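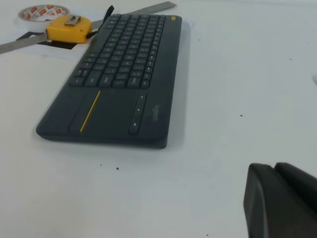 Alois Imhof asks whether the Usside kit can be bought without the arm, and whether it handles soft goods as well as hard ones. Yes to the first. The second depends on the item, and most of this page is about that.

Usside Wrist Kit

The Usside kit from Gernetura is a two-finger gripper with a small wrist camera, sold as one unit and already wired together. It is meant for light work on a table: picking up, turning over, folding, putting away. It bolts to the Heseo arm with the ring in the box. For other arms, send us the flange drawing before you order.

The fingers open to 108 mm. The camera adds 173 g at the wrist, so allow for that when you set the payload in the arm controller. Power and video run in a single cable that leaves the housing at the back. Leave a loop of slack at the last joint – a tight cable is the usual cause of dropped video. 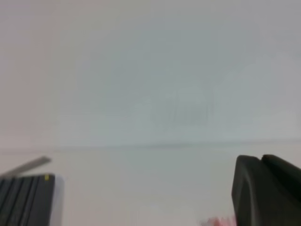

Setup is done from the Usside panel, which opens in a browser. Home the fingers first, then set the closing speed and the grip force. Both are saved per task, so a profile for small boxes does not change the one for towels. The camera has a fixed lens and there is no focus setting in the panel. Exposure can be left on automatic or locked. We suggest locking it on a white table, where the automatic setting tends to hunt as the arm moves.

Working with cloth

Start with the low-force profile and bring the fingers down slowly. Grip near an edge if you can. Thick cloth usually lifts on the first close, while thin cloth may need the fingers a little lower. If the material bunches, open fully, raise the wrist and come in again from the side.

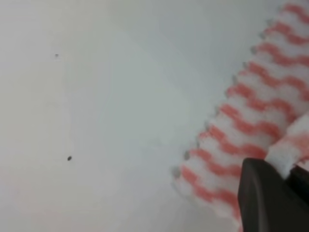

Wrist camera view, gripper at a red-and-white striped cloth.

Aurelia Berchtold runs our demo table and keeps the cloth profiles up to date. Her current set is on the download page and loads without a restart.

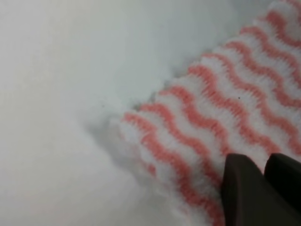

Plain white cloth on a white table is the hardest case for the wrist camera. If you are recording practice runs, begin with something patterned. Wavy pink stripes on a fluffy cloth give you a clear edge to aim for, and the fibers show up well in the middle of the view. Closer to the bottom the picture goes softer, so set the approach point higher up.

In the box

Gripper with fingers fitted
Wrist camera and bracket
Mounting ring for the Heseo arm
Combined cable
4 spare finger pads

Price: $3,602, shipping not included. The arm is sold separately. Spare cables and pads can be ordered through Eberhard.

Last updated: 2026-10-20

Home | Grippers | Arms | Downloads | Support

Contact us | © Gernetura | Back to top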